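Search this notebook Enter keywords Go

29/12/2023
Corina Ilie

Sorting bench, belt and rings

Last entry of the year and a good one! Obsa Tamiru and I had the green belt to ourselves all morning, so we finally got round to the white rings, the ones with the teeth on the inside. Prinard want them for the Pruvine housing and they're fussy about the teeth (quite right too).

I love these parts. They're so plain from the outside, just a stubby sleeve, and then you tilt one to the light and there's all that fine ribbing. Obsa reckons the new mould is much crisper than the July lot and I agree, you can feel it with a fingernail.

Notes for whoever is on next:

- One ring on the belt at a time. Put it down at the left end.
- Check the teeth by eye before it goes in the blue bin. Any flash, set it aside and write it up.
- Rings on their side are fine for looking into, but they roll if you knock the rail. Flat is better.
- Speed setting 4 is lovely and gentle. I tried 8 and it was far too quick for my eyes.
- Keep cables clear of the table leg.

The order is 2000 to begin with, going up to 3000 if Buzatu sign off the fit, so it's worth getting the bench comfortable now. I'd like a lamp over the left end, the white on white gets tiring by lunchtime. Obsa has one at home he'll bring in.
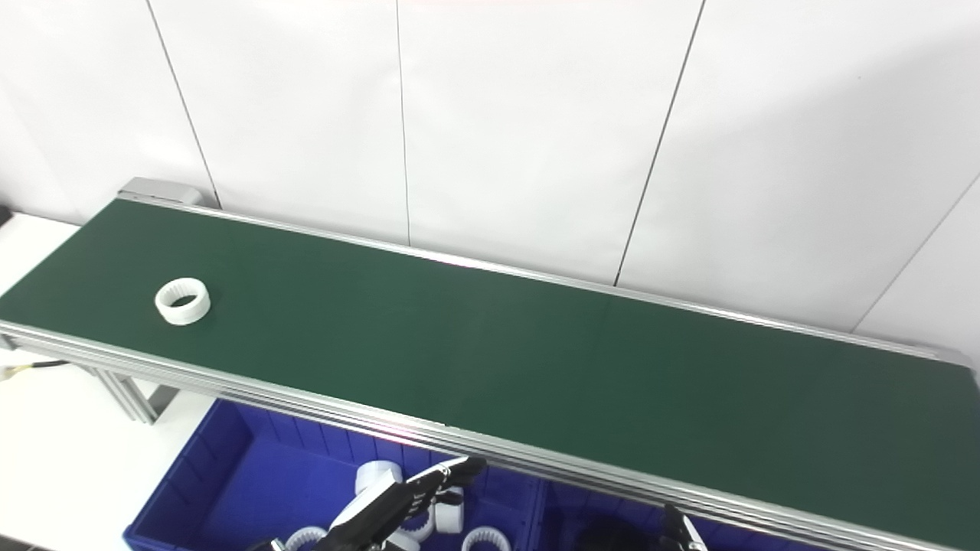
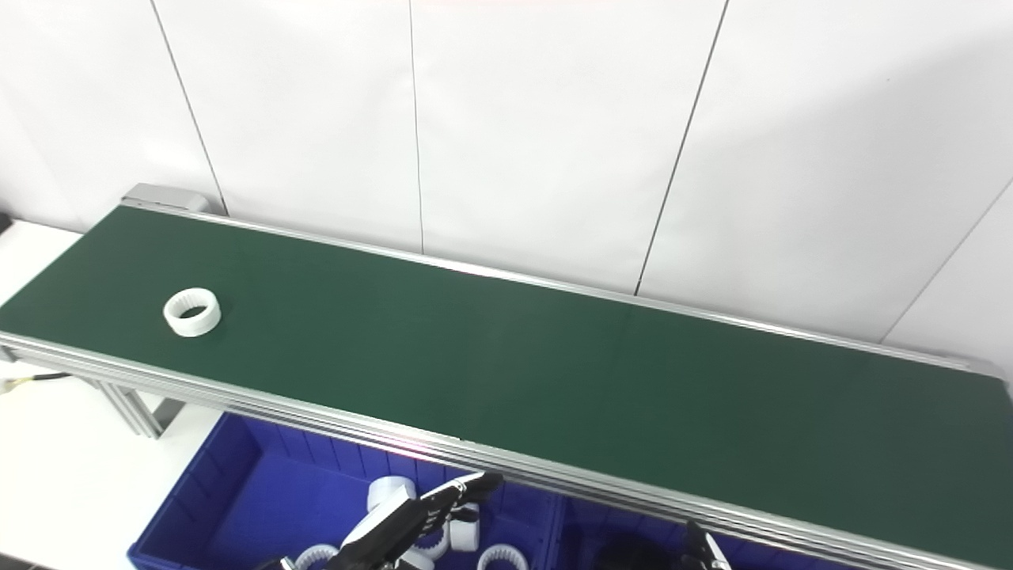
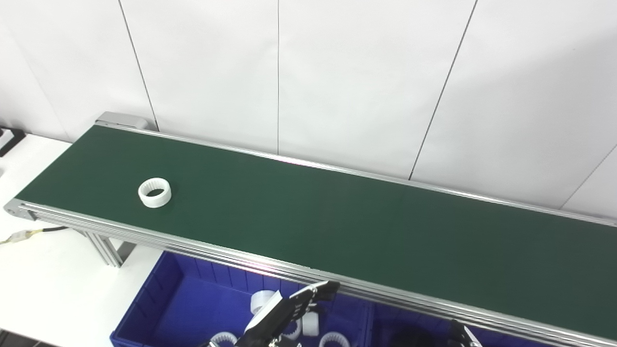

Single ring on the green belt, all three. The last one also shows rings in the blue bin.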